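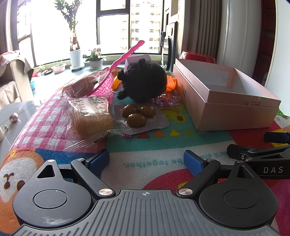 手持夹爪试了两周，说几句不太好听的。慢慢发，想到哪写到哪。

先交代一下：手上两套，一套是Gredetti的手持款，蓝色指垫；另一套是Wamomix的，硬指，没有垫。两边的宣传页都写“通用抓取”。这四个字我现在看到就想关网页。

测试物品我不用标准件。标准件谁家都能夹，夹完截个成功率往首页一贴，有什么意思。我用的是卤蛋、独立包装的小面包、毛绒玩具，都是家里桌上会出现的东西。

卤蛋。Gredetti夹20次，掉了3次，厂家群里立刻有人说“85%很好了”。很好吗？你家早饭夹七个蛋掉一个，你愿意收拾？而且蛋是圆的，托盘是平的，指垫下去的角度稍微偏一点，蛋就自己滚开了。

Wamomix夹蛋更糟，直接留印。硬指配卤蛋，我也不知道当初在期待什么。

小面包倒是两家都行。但要注意，夹住的是塑料袋，面包在里面晃。Tarun Maurya看了录像说这算成功，我说这算运气，袋子里气少一点就是另一个结果。我俩到现在也没谈拢。

毛绒玩具最容易，闭眼夹都行。所以以后谁家演示视频里全是毛绒玩具，我直接划走。

说指垫。软垫的好处我承认，接触面大，手感也稳。问题是寿命。Gredetti写的是“长期使用”，长期是多长？我问了客服，回我一个产品手册链接，手册里写的还是“长期使用”。

Sepehr Dehghan那边同款垫子用了12天，边上开始发白。他觉得是擦洗剂的问题。可能吧，我这副还没到那一步，先不下结论。

相机。Zernadis的广角模组，畸变校正之后边缘还是糊，靠窗的时候更烦，窗外一亮，自动曝光就开始来回找。我把曝光锁死，窗那边整片过曝，桌上的东西总算稳定了。二选一，说明书里没提。

有人私信让我把窗帘拉上再测。不拉。真到了别人家里，你还要先请人家把窗帘拉上吗？

花桌垫也是同一个道理。图案一多，视觉那边的分割就开始乱认，把印上去的卡通脸当成物体。换成纯灰桌面，问题全没了，可谁家饭桌是纯灰的。

控制器这块我最不满意。Mousavi的板子，开合指令到动作的延迟，14次里有两次明显顿了一下。Conall Geraghty让我换线，换了，还是顿。固件升级说5月出，5月再说。

到今天一共录了469段，能用的我估计三百出头，还没细筛。别问我要数据，筛完再说。

评论区有人问到底买哪个。现在让我选，Gredetti，理由很朴素：它把蛋弄坏得少一点。但按这个价格，我会等一等，至少等到有人拿出指垫的磨损数据，而且不是厂家自己测的那种。

Úna Flanagan说我对夹爪太苛刻。她用的是吸盘，吸盘去吸毛绒玩具试试，我等她的视频。

补一条：刚才又夹了一轮蛋，把闭合速度调慢一档，这一轮没掉。就一轮，不算数，明天接着测。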